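Simulated robots deserve a harder grader

I spent most of March arguing with people about one number, so I might as well do it in public. The Urow group trained a two-armed policy called Shi entirely in simulation, ran it for 3,306 episodes, and reported a score for whether things ended up where they should. Fine! I like simulation. It's cheap, and you don't have to sweep anything up afterward.

What bugs me is that the score only looks at the last moment of an episode. If an arm wanders all over the table and then gets lucky, it counts the same as a clean, direct reach. I watched 48 runs back to back one evening (with snacks) and came away thinking the path should be worth at least as much as the finish. Give me a shorter list of results and let me see how the arms got there.

And please, mess up the table a bit. Both of the views below have the same plain gray top, blue tray and yellow container. I want clutter, bad lighting, a tray that got bumped. 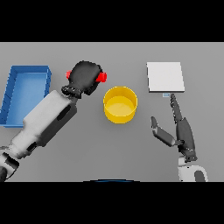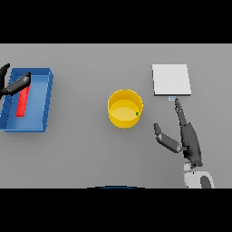 Two moments from the simulated table, both arms in view.

Ullberg wrote back that scoring the path just rewards whatever motion we happen to find pretty, and that a slow, ugly reach is still a reach. Pick 3 tasks, Ullberg said, publish every failure, and let readers judge the motion for themselves.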